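# Chapter 4: Comparing Grippers on Soft Goods

By the end of this chapter you should be able to set up a fair comparison between two grippers, choose a sensible set of test items, and write up the results so that someone else can repeat them.

Earlier chapters dealt with rigid parts. A steel bracket keeps its shape when you pick it up, and a gripper that holds it once will usually hold it again. Cloth is harder to test. It bends, slides and bunches, and the same garment can behave differently depending on how it was laid down. A hand-held gripper is a good place to start, as you can try a fingertip before you commit an arm and a controller to it.

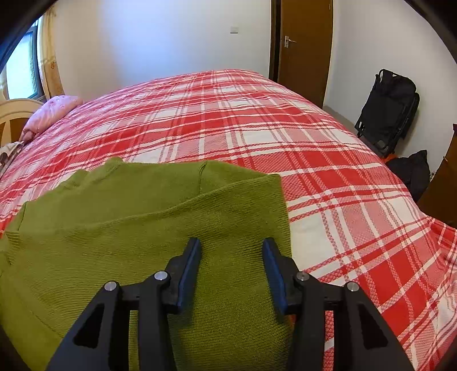
Knitwear is a common choice for a first trial. The ribs give the fingertips something to catch, but a folded knit has several layers, and it is easy to lift one when you wanted all of them. Before each attempt, write down which layers you mean to grasp. A pick that brings up the wrong layer counts as a miss, even if nothing is dropped.

Fingertip lining matters as well. Mpho Moodley and Brock Leclerc compared 2 linings at the Redport workshop, using 18 garments and 698 attempts in all. The softer lining did better on thin cotton and worse on heavy wool. Their first report gave a single success rate for each lining, and the difference disappeared in the average -- it showed up only when they sorted the results by fabric.

Section 4.1 covers the choice of test items. Section 4.2 deals with jaw opening and closing force, using the Nilex and Wundholm grippers as worked cases. Bring your notebook from Chapter 3, where you recorded the colour and weight of each fabric sample.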